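Gripper Station Safety Checklist, with comments
Nelten workshop, utensil handling bench
Completed by Adoración Herrero, Feb 6, 2019
Copies: Kgomotso Gumede, Leandro Vallejo

Hello all, and thank you for your patience with me on this one. As most of you know, a ladle slipped out of the jaws on run 49 and came down close to Gil-soo's foot. He is fine (and was very gracious about it!), but I've gone over the whole station again and written more than the form really has room for.

1. Finger faces and pads
Result: FAIL, see comment
The bare fingers are past their best, and I could feel the scuffed spots with my thumbnail. Smooth wooden handles are the hardest thing we ask them to hold, so please don't use bare fingers for lifts until Begoña has signed off on new ones.

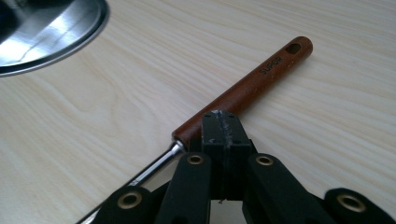
2. Grip closed on both sides before lifting
Result: PASS with a reminder
Both pads need to be touching the handle before anyone raises it. I watched 16 lifts and was happy with all but one, where the operator was chatting, and I'm afraid he was chatting with me. 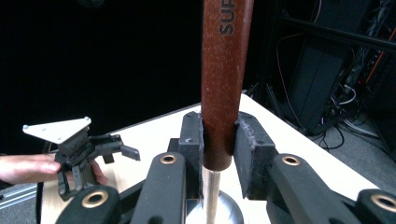
3. Pivot joints and brass bushings
Result: PASS
No play that I could find. Leandro thinks the Funditz grease is too thick for a cold morning, and he may well be right, but it didn't cause the drop.

4. Hanging items
Result: FAIL, see comment
Anything hung up has to be settled on its hook before the jaws let go. 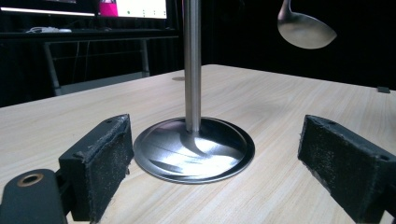
The log shows the jaws opened 40 milliseconds after the trigger signal flickered, well before the ladle had any support. I'd like the release delay put back to what it was in September, and I'd like it kept there this time, please.

5. Cables and trigger
Result: OPEN
Kgomotso traced the flicker to a loose connector and has ordered a replacement from Calvo.
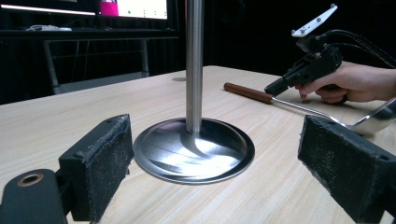

Until the new connector is in, treat every trigger as one that might let go by itself. Keep feet back from the table and don't reach under a raised load, however quick you are. Please also check the cables at the back of the tool where they loop away from the hand, and stop if one feels tight. A spoon lying flat on the table can wait a minute while you do that.

6. Counter and log
Result: PASS
Counter read 1,160 at the start of my visit and matched the Nenasow log. Gil-soo has promised to write the drop up in his own words, and I'll staple it behind this sheet when it comes.

Recheck items 1, 4 and 5 before normal lifts resume.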